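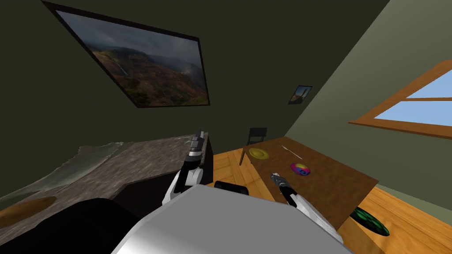

Erick Kirui asked, in his comments on the previous report, whether the grasp planner fails because it sees badly or because it moves badly, and whether Van der Linden is paying for work on the wrong half. The question is fair and most of this period went into answering it.

Zirnura progress report, software work package
Prepared by Floor Van Leeuwen, 27/02/2022

1. Where the failures come from

We replayed 1,379 simulated episodes twice. The first pass used the normal perception output. The second used object poses read directly from the simulator, with everything downstream left alone. Of the full set, 848 episodes succeeded with normal perception. A further 593 were recorded as improved under true poses, but that number cannot be right, as it exceeds the failures available. Arnout Boersma traced it to the comparison script, which marked an episode as improved whenever the final grasp error dropped, even if the grasp had succeeded both times. The script is fixed and the table is being regenerated. Until then we report only the direction: true poses help, and they do not remove all failures.

The remaining failures are mostly in the approach phase. The planner picks a reachable pregrasp and then commits to a straight segment that ends with the wrist near a joint limit. The arm stops short and the attempt times out.

2. Perception

Demudgate, the module that merges head and wrist views, now keeps a separate confidence value for each view. Before this change a good wrist estimate could be pulled off target by a poor head estimate of the same object. The worst cases were objects close together, where the head view returned one segment and the wrist view returned two. 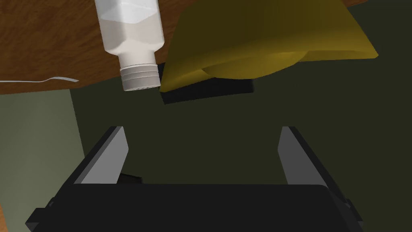

The merge rule now accepts the split if the wrist view holds it over several consecutive updates. Kumiko Yokoyama wrote the rule and the tests for it. One side effect is still open. When the wrist camera turns quickly, the split can be dropped and picked up again, and the object identifiers change in between. The planner treats the new identifier as a new object and starts over.

Camera roll was the other problem. The segmentation network had been trained on views that were close to level, and its confidence fell with larger roll angles. We added rotated views to the training data and retrained. Confidence on rolled views is better, with a small loss on level ones that we consider acceptable.

3. Planning and control

Pelum received a new cost term for distance from joint limits, applied over the whole approach segment. The weight was tuned by hand on 49 held-out episodes and should be treated as provisional. Planning is slower with the term switched on, mainly in cases where the first candidate is rejected. Els Dewulf is moving the check ahead of collision testing — it is the cheaper of the two.
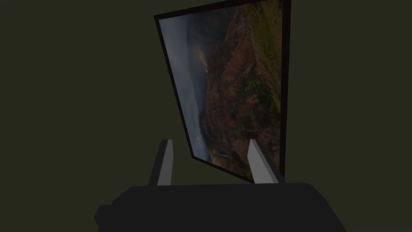

Target selection has also been changed. Flat items fixed to a wall had been passing the size filter and entering the candidate list with the loose objects. Candidates are now checked for a supporting surface below them before any grasp is generated. The check relies on the room geometry supplied by the simulator, so it will need a perception-based version before any hardware work.

4. Tooling

Episode logs now store the planner's rejected candidates with the reason for each. Log files are larger, and older replay tools cannot open them. A converter exists for the previous format only.

5. Next period

Regenerate the comparison table and send it to Erick Kirui as a separate note. Fix the identifier change in Demudgate. Repeat the Pelum tuning with an automated search on a larger set. The request to move the hardware trial to September stands, and we need a decision on it before the test plan can be written.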